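Collow Local History Group – notes of the May meeting, Tue 21 May

I'm doing the minutes again, so blame me for the spelling! We had a good turnout and a long natter before we got going.

1. The Boltthorpe walk
Isamu has tried the route and says it takes 90 minutes if we don't stop at the chapel (we will stop at the chapel). Sensible shoes, please – the lane by the ford is a mess.

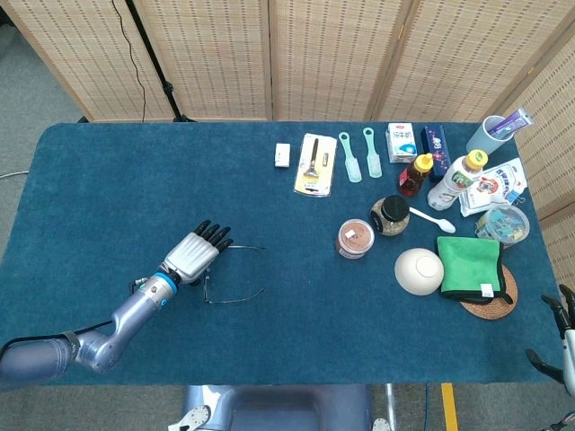
The green-topped table and the folding screen.

2. The 1899 school register
Ubaldo Fontana has now typed up 186 names, which got a round of applause. He's stuck on 4 of them, as the ink has run, and wants anyone with Eskildsen relatives to have a look. I think one says Vistosholm, but Ubaldo thinks it's a farm and I'm wrong. We left it there! Agreed that he'll bring the pages again next time.
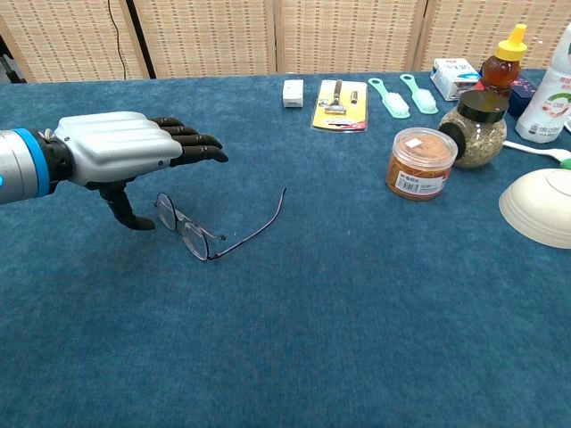
3. Money and the December supper
We're fine for money. Isamu Hattori offered to ring the pub about the supper, and we all said yes before he could change his mind. Still no decision on the quiz – I'm for it, if anyone's asking.

Next meeting as usual, with my lemon cake.

Recent posts
Notes of the April meeting
Old maps of Boltthorpe
Who was the Collow baker?

3 comments | 2 shares
© Collow Local History Group | Contact us | Back to top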